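Fashion Writing and Criticism
Unit 3 handout: Writing about fit
Instructor: Rhea Umali

Reading for this unit: the Mernidholm packet, first two essays. Bring the packet to class along with one garment you own and can describe at length. It does not have to be a good garment.

1. What we mean by fit

Last unit dealt with fabric. Fit is harder because it is a relation between two things, a garment and a body, and most writers only describe one of them. A review that says a jacket is "well cut" has told the reader very little. Cut is what the pattern maker did. Fit is what happens when a particular person puts the jacket on and reaches for a door handle.

Three terms get mixed up in student papers every year.

Ease – the difference between the measurement of the body and the measurement of the garment at the same point. Wearing ease is what you need to breathe and sit. Design ease is anything the designer adds beyond that for the look.

Drape – how the cloth hangs from the points that support it. Usually the shoulders, bust, waist or hip.

Silhouette – the outline. You can judge a silhouette from across the street. You can't judge ease that way.

If you use one of these words in a paper, use it in this sense. If you want to use it in another sense, say so the first time.

2. Where to look

Start at the support points. On a coat, look at the shoulder seam and see where it ends relative to the bone. A seam that sits past the bone may be a fault or a dropped shoulder, and you tell which by looking at the sleeve. A dropped shoulder has a sleeve drawn for it, with a flatter cap. A coat that is too big has a normal sleeve cap hanging in the wrong place.

Next look for drag lines. These are creases that point to a spot under strain. Lines running out from a button mean the garment is tight there. Lines running up from the hip toward the waist usually mean the skirt or trousers are catching on the hip. Horizontal folds below the back of the neck mean there is too much length between neck and shoulder blade.

Then ask the wearer to move. Sit, raise both arms, bend to tie a shoe. A lot of runway clothing is only ever seen walking forward, and reviews written from runway photos carry that limit whether or not the writer admits it.

3. The size label

A size number is a label and should not be treated as a measurement. A 16 from one maker and an 18 from another can be the same at the waist and different at the hip. Do not write "it runs small" unless you can say what you compared it to.

The Muson essay in the packet is useful on this point. Muson bought the same style of shirtdress in two sizes and wore each for a week, keeping a diary. The larger one came out as the better dress, mostly on account of the armhole. Read the diary entries closely and mark every place where a physical fact (the sleeve binds when driving) is followed by a feeling (I stood up straighter). The feelings are believable to the reader when the facts come first. In the second half the order flips, and I think the essay gets weaker there. Some of you may disagree and we can argue it in class.

4. Writing about bodies

Fit writing has to mention bodies, and a lot of it does so badly. Some working rules for this course:

Describe the body being fitted in the same tone you use for the cloth. "Sloping shoulders" is a description. "Problem shoulders" is a judgment.

Avoid "flattering" unless you can finish the sentence. Flattering in what way, and according to whom? Often the word means only that the garment makes the wearer look taller or narrower. If that is what you mean, write that.

When the subject is another person, get their account of how the garment feels and quote it. You can see a drag line. You can't see an itch.

When the subject is you, give enough detail that a reader shaped differently can adjust.

5. Tailored and untailored clothing

Zariņš, the second essay, sets tailored clothing against what she calls tied clothing: wraps, sarongs, belted robes, anything where the wearer makes the shape each time it is put on. Her claim is that tied clothing has no fit in the tailor's sense and should be reviewed for how well it can be adjusted. She is persuasive on wraps and less so on robes, which have sleeves and therefore armholes. Look at the passage on the kimono-sleeve housecoat and decide whether her category holds up.

Knitwear is a middle case she leaves out. A ribbed sweater has negative ease – it measures smaller than the body and stretches to meet it. We will spend part of the September workshop on this, using pieces from the Grukwood loan rack. Please wash your hands before handling them and leave rings and watches in your bag.

6. Assignment

Write a fit review of the garment you bring. Two typed pages, double spaced.

The first paragraph must name the garment, the fabric as far as you can determine it, and the size on the label if there is one. After that the order is up to you. Include at least one observation made while moving. Include one thing that fits and one that doesn't. Do not tell the story of how you bought it unless the story bears on the fit.

No photos with the draft. I want to see whether the words do the work. Photos can go in with the revision, with captions.

Drafts will be swapped in pairs. As a reader, try to sketch the garment from your partner's text alone, front and back. Hand the sketch back with the draft and circle the parts you had to guess.

Office hours are at 2 p.m. in the usual room.
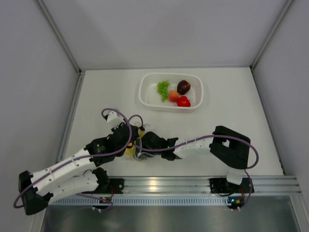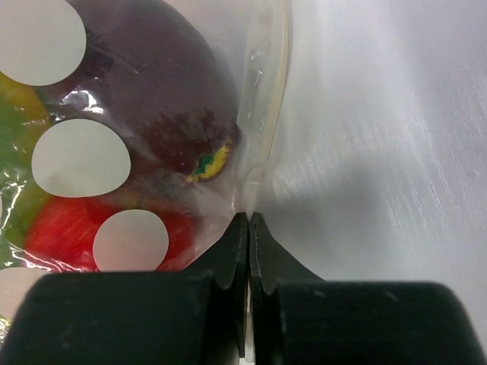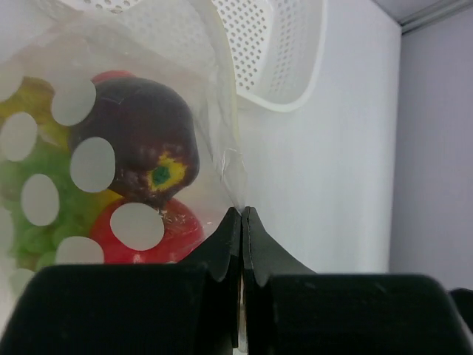

Fruit: in a basket on a white tabletop (first), in a clear dotted bag (second and third).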